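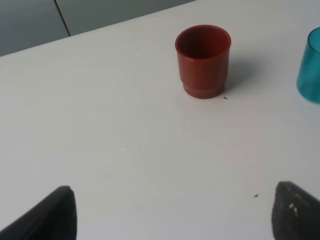 Gøran Strömberg read my last entry and wrote in the margin that a pour policy scored on final liquid level tells you nothing about whether it understood the instruction. He has a point, and it goes for the Pestell numbers too. I'd still like to see it fail before I agree with all of it.

**Jun 27, 2022 – pour task, language-conditioned policy**

Same layout as the Nitetti runs: red cup, teal cup, bottle. Instruction names the target cup by color. Claim in the draft is that the policy picks the cup from the words. My worry is that it picks the cup from where the cup usually stands. In the training set, 200 demos, the teal cup was the target far more often than the red one, and it was nearly always the nearer of the two.

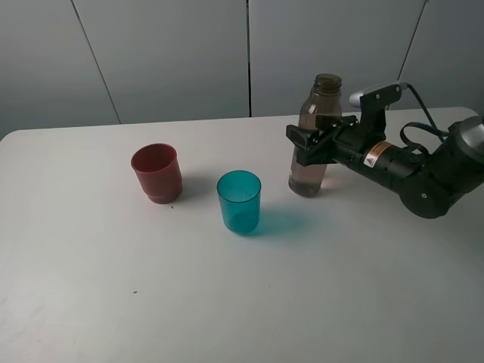

So the color word may be doing very little. Jamshid Ansari ran the same check on the Skjelbred arm in November and got a policy that ignored the text entirely and still looked great in the videos. He only caught it by feeding it blank instructions. We haven't done that yet and the draft is already going around, which bugs me.

Scoring is the other soft spot. Right now "success" means liquid in the named cup and the bottle let go upright.

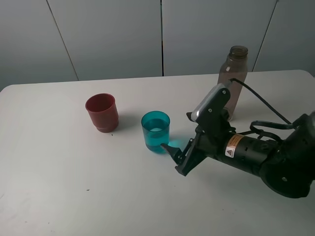

That lumps together a clean pour and one where the gripper drags on the way out. I'd want approach, pour and release marked separately, by someone who doesn't know which checkpoint is running. The Stovell scoring sheet does this and it isn't much extra work.

Also not convinced by the wrist view. Ablation says dropping it costs us over 30 points, but that was 2 seeds, and the seeds disagree with each other more than the two conditions do. I wouldn't put that in a table. Gøran would – we argued, no result.

To do before anyone says "grounding" again:

1. Blank instruction and wrong-color instruction, same start poses.
2. Swap the cups, leave the text alone. Log the wrist view at the start pose each time.

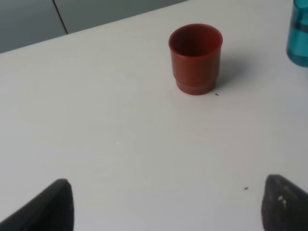 3. Rerun the wrist ablation with more seeds. Ask Jamshid for his config first, mine has the old crop in it.
4. Take the success plot out of the draft until 1 and 2 are in.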